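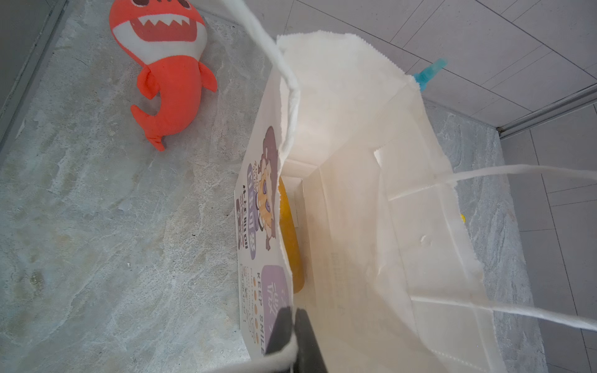

Ladan Mousavi wrote that the scanner at the collection desk had gone back to beeping without filling in the order number, and that she would like the ticket reopened.

Ticket reopened. Status: in progress
Category: Peripherals / barcode scanners
Site: Lutach, collection desk
Affected: one Hellanen handheld scanner, desk PC, Zidow order software
Handled by: Orysia Polishchuk

Summary of the fault as reported
The scanner gives its normal "good read" beep and the green light comes on, but the order field in Zidow stays empty or shows only part of the number. Staff then type the number by hand. The fault comes and goes. It was first reported in July and closed after the cradle was replaced. The same scanner works without trouble on the shelf edge labels.

Log

Entry 1, O. Polishchuk
Asked the desk to open a plain text editor and scan the same label into it. Full order number appears, 11 digits, followed by a line break. Repeated with other labels from the same roll. All correct. So the scanner reads the code and sends it. The loss happens between the keyboard input and the Zidow field.

Entry 2, O. Polishchuk
Compared the scanner settings with the ones at the stockroom PC, where there is no fault. Two differences:
- Suffix: desk sends a carriage return, stockroom sends a tab.
- Delay between characters: desk 0 ms, stockroom 8 ms.
The desk scanner was put back to factory settings when the cradle was changed in July, and the site settings sheet was not scanned afterwards. This was missed when the first ticket was closed.

Entry 3, Hanna Zhuravel
I replaced the cradle. I paired the scanner again using the code on the base, which does not by itself clear the settings. I did scan the factory reset code first because the old pairing would not let go. The settings sheet in the desk folder has no page for the wireless model, only for the wired one, so I left it.

Entry 4, O. Polishchuk
Thanks, that explains it. Settings page for the wireless model now added to the folder and to the shared drive. Set on the desk scanner: suffix tab, delay 8 ms, keyboard country United Kingdom. Saved and restarted. Scanned a full tray of labels into Zidow with the order window already open. No missing digits. Please use it as normal and report back.

Entry 5, Ladan Mousavi
Much better. Order numbers come in whole now. It still fails on certain customer bags, though. No beep at all on those, or it beeps after I have waved it around for a while. Loose labels and boxes are fine. Should this be a new ticket?

Entry 6, O. Polishchuk
Kept on this ticket, as it was probably hidden behind the first fault. No beep means the scanner is not decoding the label, so this is a separate cause. Please send one label stuck on a bag that fails and one loose label from the same batch.

Entry 7, O. Polishchuk
Both received. The loose label reads every time at normal distance. The one on the bag reads if the bag is pressed flat against the desk, and fails when the bag is standing open with something in it. Label width is 90 mm. It was stuck across the side fold, so part of the code lies on one face and part on the next. A code of this type has to be crossed from end to end by a single scan line, and the line cannot follow it round a corner.

Also noted: the label stock is not the one listed for this site. The listed stock is Demchenko matt white. The roll in the desk printer is a semi-clear type. 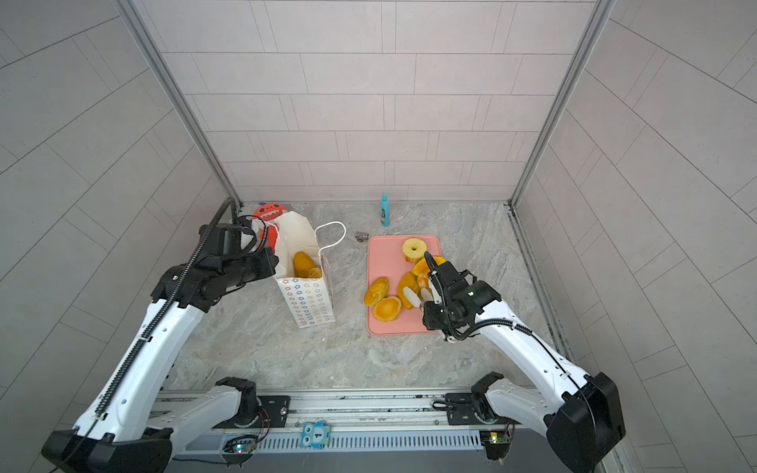 The semi-clear stock makes a second difficulty, which needs to be kept apart from the fold. The scanner looks for dark bars on a light background and needs a blank strip at each end of the code to find where it starts and stops. On a box or a plain bag the semi-clear label behaves almost like white paper. On patterned paper the print shows through. A white bag whose front is covered with rows of small flower-like shapes in blue, yellow, red and grey has very little blank paper for that strip to fall on, and the blue and grey shapes are the ones I would expect to be taken for bars. A bag standing at a slight tilt also puts the label at an angle to the scan line, so the desk should turn the scanner to match the label. None of this applies to opaque stock apart from the angle.

Entry 8, O. Polishchuk
Test on the bench with both stocks, same scanner, same settings, same order number:
- Demchenko matt, flat on plain paper: reads.
- Demchenko matt, flat on patterned paper: reads.
- Demchenko matt, across a fold: fails unless pressed flat.
- Semi-clear, flat on plain paper: reads.
- Semi-clear, flat on patterned paper: reads now and then.
- Semi-clear, across a fold: fails.
The scanner is not faulty. I am withdrawing the request for a loan unit.

Entry 9, Yevhen Kuzmenko
The semi-clear rolls came from me. The matt ones were out of stock and the supplier's page gave these as a match. Same width, same core, so they fitted the printer and I did not look further. There are 14 rolls left in the stockroom. Can we use them up on boxes?

Entry 10, O. Polishchuk
Yes for boxes, provided they stay at the packing bench and the desk printer has matt only. Please mark the carton. Print darkness at the desk had been raised by someone, I assume to make up for the new rolls. It needs to go back to the normal setting when the matt stock goes in, or the bars will spread and the narrow ones will close up.

Entry 11, Stefaniia Lytvynenko
Matt roll fitted at the desk. Darkness set back to normal. Printer calibrated, as it was feeding one blank label between each printed one after the change. That has stopped.

Is there any reason the label has to go on the bag at all? We used to put it on the packing slip.

Entry 12, O. Polishchuk
No technical reason. Zidow prints the same code on the slip at a slightly smaller size, and the scanner reads it. If the slip is kept at the desk until collection, scan the slip. Whether the bag carries a label as well is for the site to decide.

If labels stay on bags: stick them on one flat face, clear of the side folds, with the bars upright. Do not cover the code with tape.

Entry 13, Ladan Mousavi
We will scan the slip and keep a label on the bag for the name. Used it this way for a full shift with no manual entries.

Outstanding
Zidow dropping digits at 0 ms delay has been passed to their support desk. The stockroom PC does not show it because of the delay setting, and I have not tested whether it would. The wired scanner page in the folder still gives the old suffix and needs correcting (Hanna).

Ticket status: resolved, 2022-12-07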